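# When a Dropped Bottle Is Reported as a Success

The Catside trial closed in July with 104 sorting runs on record, and the summary circulated to members of this association described two of them as faults. It is our view that the summary understates the problem. In several further runs the arm released its load early and the software, reading a closed gripper, logged the task as complete.
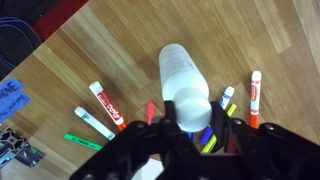

*White bottle held by the cap, with markers on the floor around it.*

A grip on a rounded cap leaves little margin, and engineers will differ on how much force is proper. That debate is a fair one. Our concern is with the record. Binta Tijani, who reviewed the logs, found that finger position was the only evidence used to confirm a hold. A controller that cannot tell a bottle from a jammed finger should not be permitted to sign off its own work.
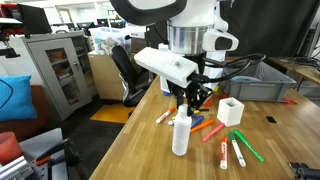
*Gripper above the work table, with bottle, open-topped cup and markers.*

The operator, Fondex, has replied that the objects were light and that no one was hurt. We accept both points. The same control software is nonetheless proposed for the Dong site, where staff will work within reach of the arm and the loads will be heavier. A false entry in a log of markers is a nuisance; at Dong it would shape decisions about guarding and safe distances.
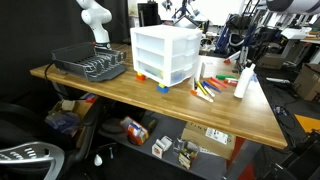
**Should the trial be halted while the fault is examined?**

Supervised runs may continue, provided that a person confirms each release and that every mismatch is entered as a fault.

Obinna Dauda has asked that the 20 disputed runs be reclassified before any licence is sought for Dong. We support that request and urge Fondex to publish the corrected log in full.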